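April, club notebook, simulation bench
Entry started 4:10 pm

Where we left off
The living room set loads without errors now. The fix was in the sofa mesh. The collision shape was a plain block, so anything we dropped on the seat floated above the fabric. Swapped it for one with separate pieces for the two cushions, the back and the arms. Load time went up but nobody has to wait long for it.

Task for the Plidley round is still "pick the box off the sofa and hold it." We are calling our entry Mimia. The arm controller is the one from the fall class with the joint limits cleaned up.

Setup today
Base stays on the pedestal on the floor next to the sofa. I tried moving it closer to the armrest and the elbow ran out of room, so I put it back. Purple box in the middle of the left cushion, blue book on the right cushion as a distractor. Box gets a small random turn at each reset. Gripper comes in from above, pointing straight down, and stops at the hover pose before anything else happens.

Random seed for the first batch was 428. Write the seed down every time, please. Last month's log has none and we can't rerun any of it.

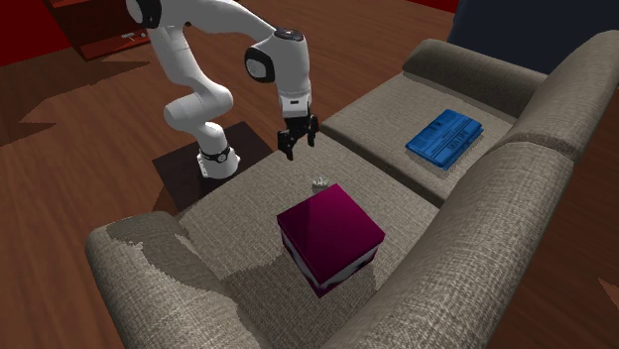
Runs
Batch of 67 resets, same hover pose, same closing speed. I only scored the grasp, not the hold. The failures I watched were mostly one kind: the box turned a bit too far, one finger came down on the lid edge and pushed the box into the cushion. The controller then reported contact and closed on air.

Tried two changes, one at a time.

Change 1: rotate the wrist to match the box before descending. Helps a lot when the box angle is read correctly. When it is read wrong the wrist goes the long way round and hits its limit. Needs a check that picks the shorter turn.

Change 2: open the fingers wider at hover. Easy to do, one value in the config. Left it in.

Also raised the friction on the cushion, because the box was sliding before the fingers touched it – it had been creeping during the settle period. Settle is now longer.

Log file
The full log came to 3,163 lines, too many to read by hand. Most of it is the joint printout, which should be off by default. I left a flag for it in the Ploma folder, next to the launch script. Version 2 of the scene file is in there too. Don't edit version 1, the class handout still points to it.

To do
Shorter-turn check on the wrist.
Score the hold as well as the grasp.
Swap the positions of the book and the box and see if the picker goes for the wrong one.
Ask the Muriithi team which lighting they used. Our shadows are hard-edged and the color threshold for the box drops out on its darker side. Could be the light, could be the threshold.
Back up the config before anyone touches the controller.

Stopped at 6:25 pm. Machine left on, second batch running with the wider fingers.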